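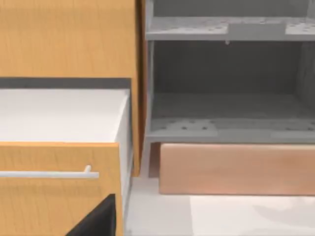

2 min read

Home Storage Shelving Fittings Trade Contact

Sturitz open shelving, grey

Sturitz is a freestanding shelving unit for utility rooms, stock rooms and home offices. It is supplied flat and can stand alone or beside an existing cupboard.

Width is 1000 mm. Shelves rest on pegs and can be moved without taking the unit apart. Spread the load evenly and put the heaviest items lowest. Do not stand on the shelves.

Side panels are 18 mm thick. Where a unit is placed next to a cabinet with doors, leave a gap of 17 mm so the hinges clear. Runs longer than 3000 mm must be fixed to the wall at each joint with the Skuvach bracket, sold separately. Fixings for plasterboard are not included.

Levelling feet are adjusted from inside the base with a flat screwdriver. Check level front to back before loading.

Clean with a damp cloth. Scouring pads will mark the finish. Touch-up paint is sold under the Fahmy name and is matched to the current grey only; units bought before the November colour change need the older shade.

Trade orders: Catrin Hughes, Grurent sales desk. Spare pegs and feet are sent by post on request.

Shares 17 Comments 0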